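## 3. Table weaving in Vondside homes

For my report I asked 26 families how they use woven mats at meals.
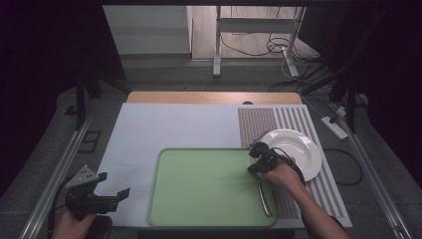 Most families keep the mats for guests — only a few use them every day. Stripes were the pattern I heard about most. A brown and white striped mat under a plain white plate is a typical choice, and Mrs. Witkowska told me her mother wove the same kind.

The oldest written note I found is from 1863. 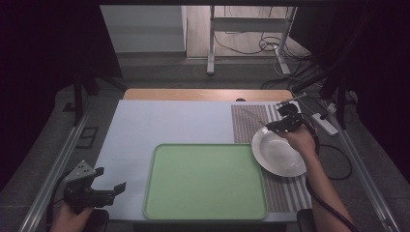

The note gives a price but no pattern, so I could not compare it with the mats of today.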